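# Petchrat – our suturing demonstration kit

I've been selling bits and pieces to surgical robotics labs for a while now, and Petchrat is the one I get the most emails about, so it gets a proper page at last. It's the recording kit we use ourselves when we want a learning system to see lots of stitches done by a person at the controls. You bring the arms and the instruments, and we supply the rest.

## What's in the case

- the Petchrat recorder, with power lead and two network cables
- one fixed workspace camera on a clamp arm
- a foot pedal for marking the start and end of each throw
- the Nustico labelling software, on a stick and as a download
- a laminated card with the start-up steps (stick it on the wall, you'll want it)

The whole lot weighs 6 kg, and yes, I've carried it up the stairs at Flatton often enough to be sure of that.

## How a session goes

Somebody sits at the console and sews. Every time they start a throw they tap the pedal, and when they've pulled it through they tap again. Petchrat stores the video and the joint readings from both arms against one clock, so you don't spend your evening sliding two files about to make them match. I did that for a whole winter before we built this thing and I wouldn't wish it on anyone!

Our own set, Runow, was recorded on this kit. It holds 843 throws, and 134 of them have something wrong: a dropped needle, a snagged thread, a bite taken too shallow. Please don't bin yours. We label them in Nustico with a plain tag and keep them in – a system that has only ever been shown tidy sewing has very little to go on when the thread catches.

My one nagging bit of advice is to change who sits at the console. Our first batch all came from the same pair of hands, and the model picked up every little habit, including a funny pause before the handover. Swap people, swap the direction of the closure, and leave the old stitches in view now and then.
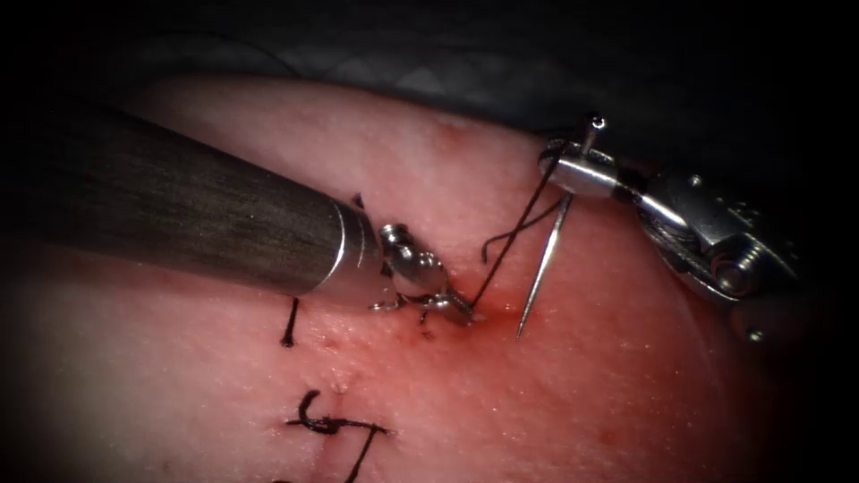
**Can I record with only one camera?**

One is enough to get going, and it's what comes in the case. The recorder has a socket for a second if you'd like depth later on, and Nustico will line up both views for you.

## Bits people ask for

Spare pedals are kept in stock, as are longer cables. The recorder's drive fits 209 sessions at the default settings, fewer if you turn the picture quality right up. Files come out as ordinary video plus a plain table of readings, so you aren't tied to our software.

The next batch ships in May. If you want the case with foam cut for your own instruments, send me the measurements when you order – I can't add it afterwards.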